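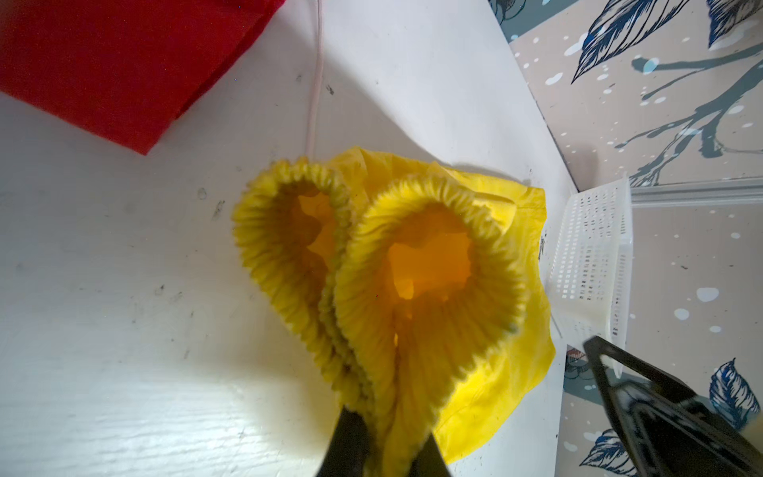
Pridlow Laundry Set, notes and data card

I bought the Pridlow gripper kit in February with my own money, used it to record a pile of clothes-handling runs at home, and this is the write-up that goes with the files. Part of it is a data card and part of it is me telling you if the kit is worth having. Skip to whichever bit you need!

What's in the download

There are 457 runs. Each one has the wrist camera video, the gripper opening, the arm pose and a short text label I typed myself (so expect typos, I fixed the worst ones). A typical label is "pick up yellow garment by the leg openings" or "put red cloth in basket". The clothes are thin, stretchy, gathered, annoying things for the most part, and I picked them that way on purpose. Towels are easy and there are plenty of towel sets already.

Everything was recorded on a white tabletop that has seen better days, pushed up against a papered wall. I didn't scrub the marks off between runs, so if your model learns to love a particular speck, well, sorry. Bulberg's free viewer opens the files fine. Goodall's needs the pose column renamed first, and there's a script for that in the tools folder.

How I split it

200 runs are held out for testing and the rest are for training. I split by garment, so nothing in the test part shows up in training. Please don't shuffle them back together and then email me about your great score.

So, the kit

I like it a lot. The fingers are blocky and look clumsy, but they pinch thin fabric better than the Orden pair I had before, which kept letting go of anything slippery. Setup took me an evening, mostly because the cable guide in the box didn't match the drawing in the manual (Pridlow sent me a new drawing the same week, good for them).

Now the grumbles. The wrist camera sits close to the fingers, which is lovely for seeing a grip and not so lovely for seeing anything past it. Bright light on a pale table washes out too, so I'd put something matte down if I were starting over. And the finger pads wear. Mine went smooth after roughly 700 pickups and I swapped them partway through. The column called pads says old or new for every run.

Known problems

The label file has a few double spaces that trip up strict parsers. Run 148 is missing its last few seconds of video, though the pose data is complete. Red items are underrepresented, I just don't own many.

Use it for whatever you like, commercial stuff included, and a link back would be nice. If you find a bad label, open an issue with the run number and I'll fix it in the next upload.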